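Course handout, Unit 6: Setup and Routine Care of the Two-Arm Tabletop Cell

Prepared by Saodah Ginting, Automation Laboratory, Hinness Technical Institute
Revised Dec 7, 2022

## 6.1 Scope

This unit covers the mechanical setup, cabling and routine care of the two-arm cell used for the plant-handling assignment. Programming of the arms is treated in Unit 7. Students are expected to have completed the electrical safety module and to have signed the laboratory register before working on the cell.

Each team is responsible for the cell during its assigned period and returns it in the condition stated in Section 6.6. Faults are to be entered in the logbook at the time they are noticed, including faults that clear on their own.

## 6.2 Mounting the arms

Both arms are fastened to the aluminum extrusion rail that runs along the front of the table. The left arm is the reference arm. It is mounted first, and the position of the right arm is measured from it.

1. Switch off the supply and disconnect it at the wall.
2. Clean the upper face and slot of the rail with a dry cloth.
3. Set the left base against the scribed line and tighten its bolts by hand.
4. Set the right base 313 mm from the left, measured between the inner edges of the two bases.
5. Check that both bases sit flat on the rail, then tighten all bolts in a crossing pattern.
6. Measure the spacing again. A difference greater than 2 mm must be corrected before power is restored.

A base that rocks when pressed at one corner usually has debris under it. Shims are not permitted.

## 6.3 Cable routing

Cable wear accounts for most of the stoppages recorded in the logbook. Each arm carries its wiring in a black corrugated cable that follows the links toward the wrist. The cable needs enough slack for the wrist to turn through its full range. Too much slack allows the loop to drop into the work area and catch on leaves or on the rim of a pot.

With power off, move each joint slowly by hand from one stop to the other and watch the cable throughout. It should neither pull tight nor fold sharply. Pay particular attention to the loop at the wrist and to the short run of wires at the base, where repeated bending is greatest.
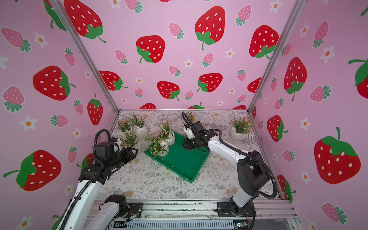

Ties are placed on the rigid part of a link and never across a joint. Cut the tail of each tie flush. Where the outer sleeve is split or flattened, the cable is replaced; tape is not an accepted repair. Spare cables are kept in the Trekness cabinet and are issued by Anjani Wattimena against a signature.

## 6.4 Grippers

The fingers are inspected at the start of every period. Wipe them with a damp cloth to remove soil and sap, and allow them to dry before use. Open and close each gripper by hand control and confirm that the two fingers meet evenly along their length. A finger that has shifted is loosened, seated against its stop and tightened again.

Closing force is set in the controller. The starting value for potted plants is 40 on the controller scale. Teams may reduce it freely but must obtain approval before raising it.

## 6.5 Homing and reference check

Remove the tray and all pots before homing. Home the left arm, then the right, and do not run the two sequences together. When both arms have stopped, send each one to the reference point and record the offset displayed.

If an offset has changed since the previous entry, inspect the base bolts before making any adjustment in software. In October, a team led by Larasati Menon corrected the same drift in software on several occasions before finding a loose bolt under the right base. The entries from that period are kept in the logbook and are assigned as reading for the discussion session.

Once the check is complete, return the tray and pots, and run the first cycle at reduced speed with one team member at the stop switch.

## 6.6 End of period

- Park both arms clear of the tray.
- Switch off the supply.
- Remove spilled soil from the tabletop and the rail slot.
- Check any exposed circuit board for soil or moisture, without touching the components.
- Enter the cycle count, offsets and faults in the logbook.

Base bolts are retightened after some 139 hours of operation, and the date is entered on the inside cover.

## 6.7 Written work

Submit a maintenance report of two pages to Zahira Manurung. The report should state the condition of the cell as received, the work carried out, and the offsets before and after that work. Questions concerning the controller are to be directed to Amirul Pasaribu.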